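Petero sidewalk unit returned to bench after mast repair; simulator setup revised

Brennan Institute, Applied Robotics
Wednesday, August 9, 2023

The Applied Robotics group at the Brennan Institute has completed the repair and re-commissioning of Petero, its four-wheeled sidewalk robot, and has released a revised setup procedure for the simulator in which the robot's software is checked before any outdoor trial.

Petero was withdrawn from service after a routine inspection found play in the lower clamp of the camera mast. The clamp had been in place since January. A replacement was machined by Drilteck, which also supplied new dowel pins and a stiffer backing plate for the mast foot. The old clamp has been kept for examination and will be sectioned when time on the saw permits.

Two technicians carried out the work. The mast was removed, the mounting face was cleaned and checked for flatness, and the new clamp was fitted and torqued in stages. Cabling to the forward camera was re-routed along the rear of the mast, where it can be reached without taking off the battery cover. The wheel encoders were inspected at the same time and needed no adjustment.

Aisling Costello, who leads the group, said the mechanical repair was the shorter part of the job.

"Once the mast has been off, the camera is in a new position, even if the difference is very small," she said. "Every measurement the robot makes of the ground ahead depends on knowing that position. We measure it again, enter it, and then we run the street."

The street is Flekgate, the simulated city district that the group maintains for this purpose. The robot's computer is connected on the bench to the simulator, which sends it rendered camera views in place of live ones. The software then plans and steers as it would outdoors, while the wheels turn freely on stands.

Flekgate contains the ordinary furniture of a downtown block, including curbs, streetlights, fire hydrants and parked dumpsters. Much of the group's attention goes to the ground itself. A drainage grate lying in building shade, the painted bars of a crosswalk and the hard-edged shadow beneath a dumpster can each be misread as a step or a drop if the camera height or tilt has been entered incorrectly.
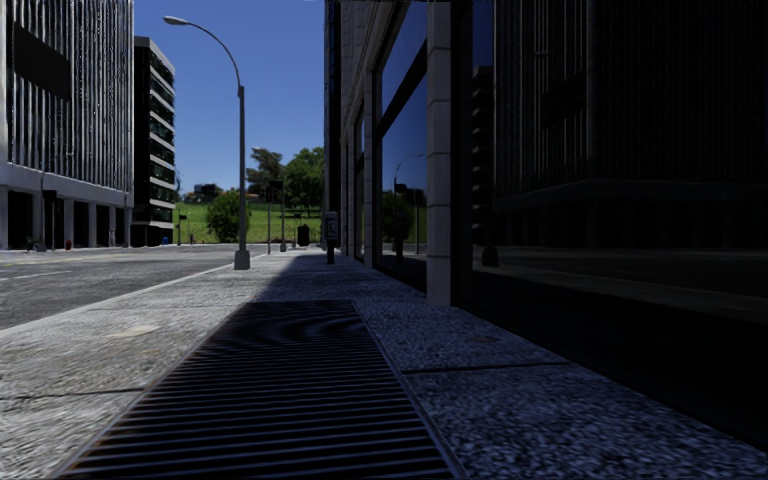
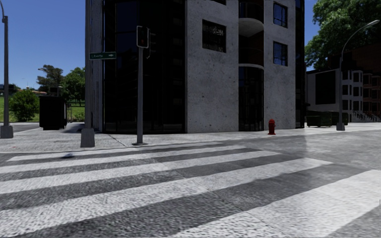
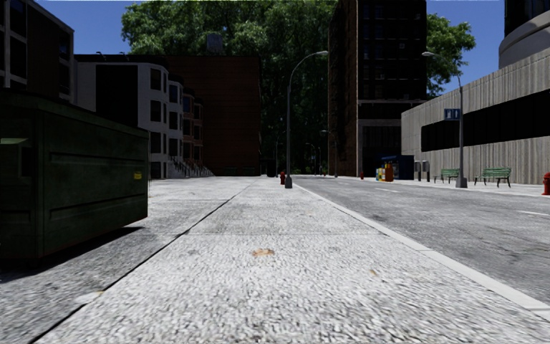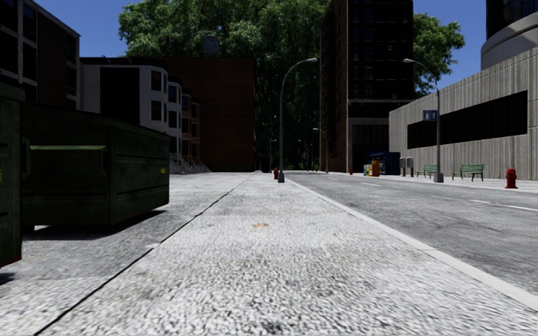

Sidewalk and roadway in the Flekgate simulation. The drainage grate is in the first view and the crosswalk in the second; dumpsters stand at the left in the third and fourth.

Under the revised procedure, the operator begins with the robot powered down and secured on its stands. The height of the lens above the floor is taken with a gauge at the mast foot and again at the camera housing, and the two readings are compared before either is entered. Tilt is set against a target board fixed to the bench wall. The figures are then written into both the robot's calibration file and the simulator's camera file, and a second person reads them back.

That last step is new. In the previous setup the two files were edited separately, and on at least one occasion the simulator was left with the earlier tilt value. The robot behaved well enough on plain pavement, but it slowed without cause when it came to a seam or a change in shade. Clodagh Gallagher traced the fault by comparing the logged tilt with the horizon line in the rendered views, and the two files are now generated from one record.

Each run covers a 100-metre length of sidewalk. The robot is placed at a fixed starting point, given a destination and left to proceed without input from the operator. A run is recorded as failed if the robot leaves the sidewalk, touches an object or stops for longer than the permitted interval. Lighting is held at clear daylight for the first set. Cloud and low sun are introduced once that set has been passed.

Following the mast repair, 998 runs were completed on the bench. Failures were reviewed individually by Lihua Bai, who maintains the Flekgate model. Most were put down to a single area of pavement where the surface texture had been drawn too coarsely close to the camera, and the texture has been replaced. The remainder are attributed to the robot and will be dealt with in the next software release.

"We try to be strict about which side a fault belongs to," Ms. Bai said. "If the street is wrong, I correct the street. If the robot is wrong, the street stays as it is until the robot can manage it."

The group has also altered the upkeep schedule for the bench. The stands are to be checked for level at the start of each week, and the rubber pads under the chassis will be changed when they show visible set. The fan filters on the rendering computer, which were found to be heavily loaded with dust during the repair, have been added to the monthly list. Operators are asked to note any drop in the rate at which views reach the robot, as delayed views produce late steering corrections that resemble a fault in the planner.

Rohani Kwok has prepared a bench card setting out the full sequence. Copies are held at the operator's desk and inside the door of the tool cabinet. Staff and graduate students who completed bench training under the former procedure will need to attend a short refresher before booking time on the robot. Existing bookings are not affected, provided that a person trained on the revised sequence is present for the setup.

Petero will remain on the bench until the low-sun set has been finished and the mast clamp has been re-torqued. It will then be driven on the institute's own walkways at reduced speed, with an attendant holding the stop control. No trial on public sidewalks has been scheduled.

Questions about the revised procedure may be directed to Concetta Cirillo at the Applied Robotics office. Requests for additions to the Flekgate model should be made on the usual form, with a sketch of the object and its intended location.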